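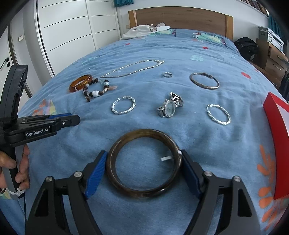
Yaryna Symonenko

Retix – resistivímetro de campo para tomografia elétrica

Início > Equipamentos > Geofísica de superfície > Métodos elétricos > Retix

Fabricante: Panganiban
Disponibilidade: por encomenda
Venda e aluguer: sim
Idiomas do menu: português, inglês, espanhol

O Retix é um resistivímetro de corrente contínua para trabalhos a pouca profundidade. Serve para fazer perfis de resistividade elétrica do solo e da rocha, sondagens verticais e, com o módulo correspondente, medições de polarização induzida no domínio do tempo. O aparelho comuta sozinho os elétrodos, de modo que uma pessoa pode vigiar a medição enquanto a outra prepara o perfil seguinte.

Utilizamo-lo na nossa casa para três géneros de trabalho: a procura de água subterrânea em rocha fraturada, o controlo de aterros e diques de terra, e a delimitação de zonas com infiltração salina perto da costa. Também o alugamos a empresas de geotecnia que querem conhecer a espessura do solo acima da rocha antes de colocar os furos de sondagem.

Princípio de medição

Dois elétrodos injetam corrente no terreno e outros dois medem a diferença de potencial. Da corrente, da tensão e da geometria dos quatro pontos calcula-se a resistividade aparente, em ohm-metro. A palavra "aparente" merece atenção: o valor corresponde à resistividade que teria um terreno homogéneo com a mesma resposta, e quase nenhum terreno é homogéneo. Os valores verdadeiros são estimados depois, pela inversão dos dados.

Quanto mais afastados ficam os elétrodos, mais fundo chega a informação, e menos pormenor ela traz. Quem planeia o perfil tem de decidir entre as duas coisas. Para clientes que começam, aconselhamos desenhar primeiro o alvo em corte, à escala, e só então escolher o espaçamento.

O Retix trabalha com os dispositivos Wenner, Schlumberger, dipolo-dipolo, polo-dipolo e gradiente múltiplo. As sequências vêm já gravadas na memória. Outras podem ser escritas num ficheiro de texto e carregadas por USB.

Características

Canais de elétrodo na configuração de base: 50
Altura da caixa: 142 mm
Memória: interna, com cópia automática para cartão
Ligação ao computador: USB
Alimentação: bateria externa de 12 V
Ecrã: monocromático, legível com sol direto
Proteção contra inversão de polaridade: sim
Paragem de emergência: botão vermelho na tampa, com bloqueio mecânico
Manual impresso: 87 páginas

A altura da caixa é indicada com a tampa fechada. Com a tampa aberta, o ecrã fica inclinado para o operador e pode ser lido de pé, se o aparelho estiver pousado numa mesa de campo ou na bagageira do carro.

Cabos

Os cabos multielétrodo são da marca Grorkus e vendem-se separadamente, em bobina. Existem com saídas de dois em dois metros e de cinco em cinco metros. O espaçamento é o máximo que o cabo permite: nada impede de colocar os elétrodos mais juntos, e o cabo faz então uma pequena curva entre cada dois pontos. O contrário já não é possível.

O preço do cabo Grorkus com saídas de cinco metros é de 1.183 euros por bobina, sem IVA. Para o cabo de dois metros, pedimos que nos escrevam, porque o preço depende do número de saídas.

Os conectores têm tampa roscada. Por favor, fechem a tampa sempre que o conector não está em uso. A maior parte dos cabos que recebemos para reparação tem o defeito no conector principal, e quase sempre é areia fina dentro da rosca. Não se deve lubrificar os contactos com massa comum; existe um spray próprio, que enviamos com cada bobina.

Elétrodos e resistência de contacto

Fornecemos elétrodos de aço inoxidável, direitos, com ponta. Para a polarização induzida em terrenos difíceis, alguns clientes preferem elétrodos não polarizáveis, e o Retix aceita-os sem alteração.

Antes de cada perfil, o aparelho verifica a resistência de contacto entre elétrodos vizinhos e mostra uma lista. Os pares com valor alto ficam marcados com um asterisco. Nesses casos, há várias soluções: enterrar melhor o elétrodo, deitar água com um pouco de sal ao pé dele, ou colocar um segundo elétrodo ao lado e ligar os dois com uma pinça. Em cascalho seco usamos também argila molhada, e funciona bem. O teste repete-se premindo a mesma tecla.

Não recomendamos começar a medição com asteriscos na lista, mesmo quando há pressa. Um elétrodo mau estraga todas as medidas em que participa, e no perfil invertido aparece muitas vezes uma mancha de alta resistividade que se parece com uma cavidade.

Programa Rukness

A descarga e a edição dos dados fazem-se no Rukness, que está incluído no preço para um posto de trabalho. O programa mostra a pseudossecção, permite apagar pontos com desvio elevado e acrescentar a topografia. Exporta em texto simples e nos formatos aceites pelos programas de inversão mais usados.

O Rukness tem uma inversão bidimensional própria. Para um perfil corrente, ela é suficiente. Para geometrias complicadas, por exemplo um perfil ao longo da crista de um dique, em que o terreno desce dos dois lados, convém fazer o tratamento num programa tridimensional, e podemos indicar como preparar os ficheiros.

A versão publicada em março corrige um erro na leitura de ficheiros de topografia com vírgula decimal. Quem tem uma versão anterior pode pedir a atualização por correio eletrónico, sem custo. É preciso indicar o número de série do aparelho, que está gravado por baixo da caixa e também aparece no menu "Sistema".

Limitações

Consideramos correto dizer também onde o Retix não é a escolha certa.

Em pavimentos de asfalto ou betão não é possível cravar os elétrodos sem furar. Há soluções com elétrodos de placa, mas o contacto é fraco e o trabalho é demorado.

Ao pé de vedações metálicas, carris e condutas de ferro, a corrente segue o metal e a secção fica deformada. Se o perfil não pode ser afastado, é melhor que cruze a vedação em ângulo reto do que corra paralelo a ela.

Para alvos muito profundos, a potência do Retix não chega, e o comprimento dos cabos também não.

A resistividade, sozinha, não identifica o material. Uma argila e uma areia com água salgada podem ter valores semelhantes. Por isso pedimos sempre, quando fazemos a interpretação para um cliente, pelo menos um furo ou um poço próximo com descrição das camadas.

Segurança

Durante a injeção, os elétrodos e os cabos estão sob tensão perigosa. Ninguém deve tocar neles, e o gado deve ser retirado do campo antes do início. Em terrenos abertos ao público, colocar fita e avisos ao longo de todo o perfil – e não só junto do aparelho. Com trovoada ao longe, interromper a medição e desligar os cabos do Retix. A medição pode ser retomada no mesmo ponto da sequência.

O que está incluído

Resistivímetro Retix
Módulo de comutação (integrado na caixa)
Cabo para bateria, com fusível
Cabo USB
Caixa de teste com resistências de referência
Cartão de memória
Programa Rukness, licença para um posto
Manual em papel e em PDF
Mala de transporte

Não estão incluídos: bateria, cabos Grorkus, elétrodos, martelo, módulo de polarização induzida.

A caixa de teste serve para verificar o aparelho antes de sair para o campo. A verificação demora poucos minutos, e o resultado fica guardado junto com os dados do projeto. Várias entidades que encomendam estudos pedem este registo no relatório.

Aluguer

O aluguer faz-se à semana e inclui aparelho, duas bobinas de cabo, elétrodos e martelo. A bateria vai carregada, mas o transporte aéreo de baterias tem regras próprias, e para as ilhas enviamos o conjunto sem ela. Os cabos devem ser devolvidos limpos e enrolados no mesmo sentido em que foram entregues. Na bobina há uma seta.

Para quem aluga pela primeira vez, oferecemos uma manhã de instrução no nosso terreno de ensaio, a partir das 9h30. É conveniente trazer botas e o computador em que o Rukness vai ser instalado. A instrução é dada por Botond Pap, em inglês ou em português.

Assistência e calibração

O fabricante recomenda uma calibração por ano. Fazemo-la na nossa oficina e emitimos o certificado. Durante esse tempo, se houver um Retix livre no parque de aluguer, emprestamo-lo ao cliente com desconto. Reparações de cabos são aceites também para bobinas compradas noutro lado, desde que sejam Grorkus.

Perguntas técnicas sobre esta página podem ser dirigidas a Yaryna Symonenko, pelo formulário de contacto. Para pedidos de preço, indicar por favor o país de entrega, o espaçamento desejado dos elétrodos e se o módulo de polarização induzida é necessário.

Produtos relacionados

Cabo multielétrodo Grorkus, saídas de dois metros
Cabo multielétrodo Grorkus, saídas de cinco metros
Módulo de polarização induzida para Retix
Rukness, licença adicional
Elétrodos de aço inoxidável, conjunto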